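Tekton Community Recycling
Notice to residents of Birnivham on the new sorting rules.

Beginning in June, household batteries will no longer be accepted in curbside carts. This applies to every address in Birnivham and to the apartment buildings on the Pruitt side of the river.

Batteries should be taken to the Pruitt drop-off site. Residents may bring up to 40 per visit at no charge. Business loads require a permit.

Please tape both ends of lithium and 9-volt batteries before drop-off. Swollen or leaking batteries must be handed to site staff – do not place them in any container yourself.
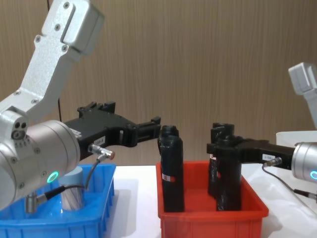
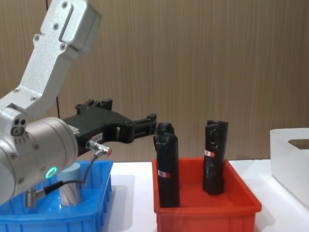 Red bin, white table.
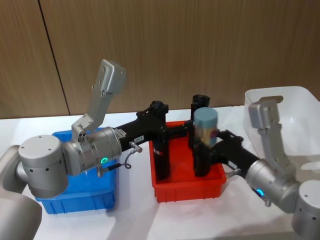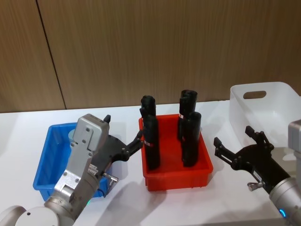
Paint remains a separate matter. Latex paint may go out with regular trash once it has dried in the can with the lid off. Oil-based paint must be brought to Pruitt in its original can, with a limit of 6 cans per household.

Carts set out with batteries inside will be tagged and left at the curb. After 2 tags, the account holder will receive a letter from the billing office.

The printed guide is available at the Birnivham library desk and in the lobby of the Cakirix building. Landlords who need more than 100 copies should write to the Tekton office before the end of the month.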